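Borrowers still waiting for relief, Zadeck economist says

Households in Zadeck should not plan on cheaper loans this year, even though prices in the shops have stopped climbing as fast as they did, according to Eduard Čierny, chief economist at the savings bank Grunar.

Čierny spoke on Wednesday in his office in Kovimberg, a day after the bank sent its February outlook to customers. The outlook keeps its forecast for borrowing costs unchanged and lowers the one for growth.

"People see one decent inflation number and call us to ask when their payment is going down," he said. "I understand it. But one number is one number. I want to see three months in a row before I change anything."

He said the part of inflation that worries him is services. Haircuts, car repairs, insurance and restaurant meals are all still getting more expensive, and wages are the main cost in each of them. Food and fuel have done most of the work in bringing the overall rate down, and both can turn quickly.

"If diesel goes up again in the spring, we lose half of what we gained," he said. "I have no special insight into diesel. I doubt anyone in this building does."

Grunar has 110 branches, most of them in small towns, and Čierny said the branch managers' reports are often more useful to him than the official statistics, which arrive late and get revised. The latest reports describe customers who are keeping up with their mortgages but putting off other purchases. Kitchens, cars and furniture come up most often. Missed payments have risen a little on consumer loans and hardly at all on home loans.

"They pay the house first," he said. "They always have. So if you only look at mortgages you think everything is fine, and then you talk to the man who sells sofas."

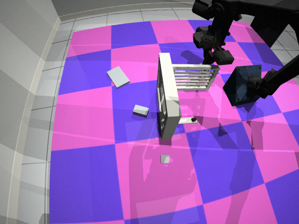

A computer-rendered view of two robot arms, a white structure and a checkered mat.

Business lending is weaker. Otakar Šindelář, who runs the bank's lending to small firms and joined the conversation for part of the afternoon, said applications for new equipment loans are down by some 50 percent from their peak. Firms that do apply tend to want shorter terms, he said, so they can refinance if rates drop.

"A three-year loan used to be unusual for machinery," Šindelář said. "Now it's the first thing they ask for. They're betting on rates, and I tell them that. Some of them have a good reason and some just heard it from a brother-in-law."

He gave the example of Koubek, a metalworking supplier outside Zadeck that has delayed an extension to its main hall. The company has the orders to justify it, he said, but the interest bill would take most of the extra profit in the early years. The owners have agreed to look at the plan again in the fall.

Both men said they do not expect a deep recession. Čierny put growth for the year at close to zero, with one or two weak quarters, and said unemployment would rise slowly as firms leave open jobs unfilled. Companies had so much trouble hiring after the last downturn that they are reluctant to let trained workers go.

He was more critical of the government's plan to extend energy subsidies to all households. The money would be better spent on the lowest earners, he said, and a general subsidy keeps demand higher than it should be while the central bank is trying to bring it down.

"One hand is on the brake and the other one is on the gas," he said. "You can drive like that for a while. It's expensive."

Asked what he would tell a couple whose fixed rate runs out this summer, Čierny said they should call their bank early, ask for every term on offer and work out whether they could live with the highest payment on the list. He said he would lean toward fixing for a shorter period but would not argue with anyone who wanted to fix for longer and stop thinking about it.

His own mortgage comes up for renewal next year. He has not decided what to do with it.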